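3. Keeping the hands alive

Most of our semester went into maintenance, a word that appears once in the proposal. Budura is a two-armed setup with sleeves on both forearms. The sleeves keep lint out of the wrists, in theory. Gilang Entili washed them; Rigoberto Palomino got them back on, a job he compares to dressing an angry cat.

The finger joints have small slots that collect carpet fuzz. We cleaned them with a dry brush after every 30 runs, then moved each finger through its full range by hand before powering up. Skip the second part and the calibration drifts — we skipped it in October and lost a weekend.

Our standard check after cleaning is the wastebasket task. A plastic bag is thin, slippery and has no opinion about where it goes, so a stiff thumb shows up fast. The thumb has to press on the bag without snagging it, and we watch the joint while it does.

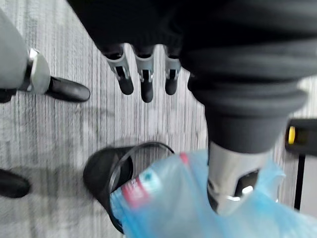
4. Parts and wear

We logged 472 runs and replaced four fingertips. The rubber goes shiny first, then starts to slip. The spares from Condori fit after light sanding, whatever the packaging claims.

Thumb padding was never replaced. It should have been, but the order form asked for a part number and the manual calls it "thumb, soft." We have left a note for next year's team.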